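Slide 6. Green speed at Haverford, notes for Kioko

Readings are taken at 6 a.m. on the 2nd, 9th and 14th greens, after the mow and before the roll. Three balls each way on a flat section, averaged. Skip any pair that differs by more than a foot.

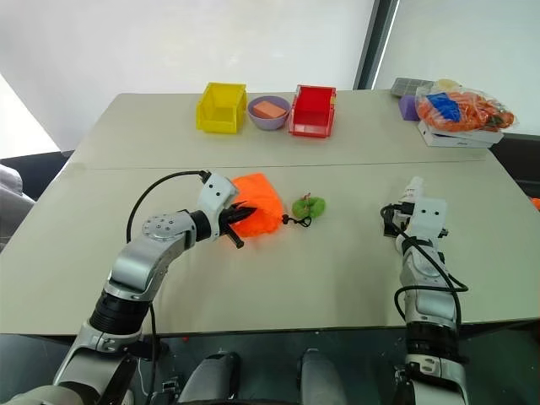
Why measure before the roll?
The roller adds a variable amount depending on moisture, and the July figures from Stilmont could not be compared for that reason.

Slide 7. Putting data. 2,000 putts logged, 50 per player per round. Give the make rate inside six feet first, then hand over to Heinonen for the slope correction.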